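Running and Road Racing, Unit 2: Reading Age-Graded Results

Age grading takes your finish time and compares it with a standard for your age and sex. The result is a percentage. Race directors like it because it lets them hand a prize to someone who came in 381st. Whether it measures what it claims to is another matter.

Start with the standards. They're drawn from the best times on record at each age, which works well enough at 35, when plenty of fast people are racing. At 80 the pool is thin, and one unusual runner can move the whole line. 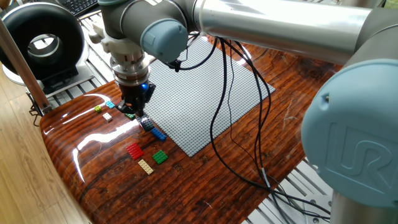
Then there's the course. The tables know distance and nothing else. The Ernlow 10K is flat and the Clovbridge 10K climbs for its first 2 miles, yet a 70 percent at one is printed beside a 70 percent at the other as if they were the same run. Add wind, heat, or a crowded start and the decimal place starts to look silly.

Be careful with series standings too. The Losik series adds up age-graded scores across the season, so a runner who picks easy courses gains on one who doesn't.

For next class: take the Clovbridge and Ernlow results, find runners who entered both, and compare their percentages. Write a page on what the gap could be due to. "Fitness" alone won't get credit.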